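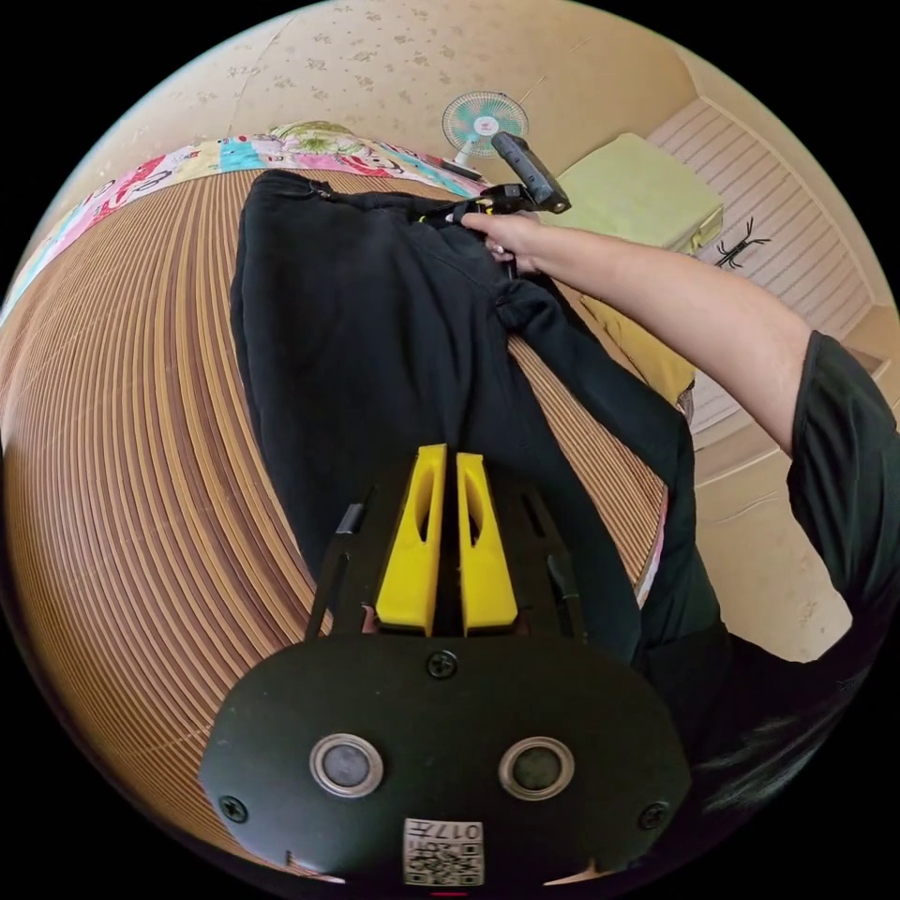

Chapter 7
The Fault You Carry Home

I love this chapter. Every engineer has a favorite failure, and most of mine come from the part of robotics where there is no robot in the room yet – only people holding grippers, doing ordinary chores, so that a machine can learn the chores later. Folding pants looks like the mildest job in the world. By the end of these pages I hope you will treat it with the same respect you gave the welding cell in Chapter 4.

Our main case is the Stutia project, which set out to teach a two-armed robot to handle clothes. A small crew made 900 recordings with a pair of hand-held grippers, one in each hand. The files opened, the video was sharp, and everyone went home happy in December. Then the robot was trained, and it did something wonderful and terrible: it lifted a waistband with its right arm and pulled with its left before the left fingers had closed. It did this over and over, with great confidence! 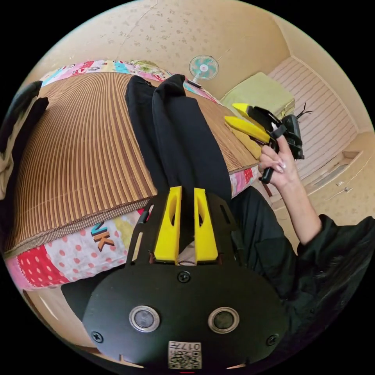 Bujar Karagiannis

The cause was a clock. The left gripper stamped its finger readings 55 milliseconds late, and the video from the same gripper carried the correct time. In a slow task you might never notice. Cloth is less forgiving. It starts to slide the moment it is under tension, and a pull that comes a hair too early drags the hem straight out of the jaws.

Stoyanova, the firm that ran the recordings, had a check for this. It compared the two grippers' start times, and those matched perfectly. What it never compared was one gripper's fingers against that same gripper's own camera. Once the team did that, they could shift the late readings and save 785 of the recordings. The rest had gaps in the finger data and had to be thrown out.

Keep three words apart as you read on. A fault is the thing that is wrong (the late stamp). An error is the wrong value it produces. A failure is what the user sees, in this case a pair of pants on the floor. 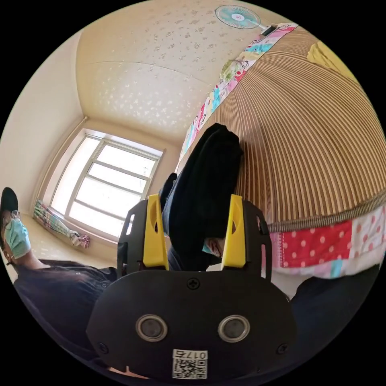 7.1 Hazards before the robot arrives

A bad clock costs money. Other hazards cost skin, and they show up on recording day. With a gripper in your hand you tend to watch the fingers, and it is easy to lose track of your elbows, your partner's face, or the edge of a bed.

Sharp tools need their own plan. Bultell, whose crews record packing and box cutting, asks three things before a blade comes out: where will it travel, whose hand is on the far side of that line, and who calls the stop? I like those questions a great deal

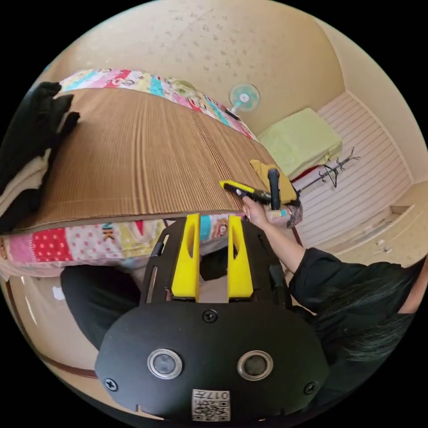
and I ask you to write down your answers to them for every cutting task in the exercises. Include the moment after the cut, when the material gives way and the blade is still moving. Include the person holding the gripper too, even if that person never touches the knife.

Section 7.2 returns to the late clock and shows how to find one in your own recordings with a single sharp tap of the fingers on a table. You will need a gripper, a video player that steps one frame at a time, and the Grerico log sheet from the back of the book.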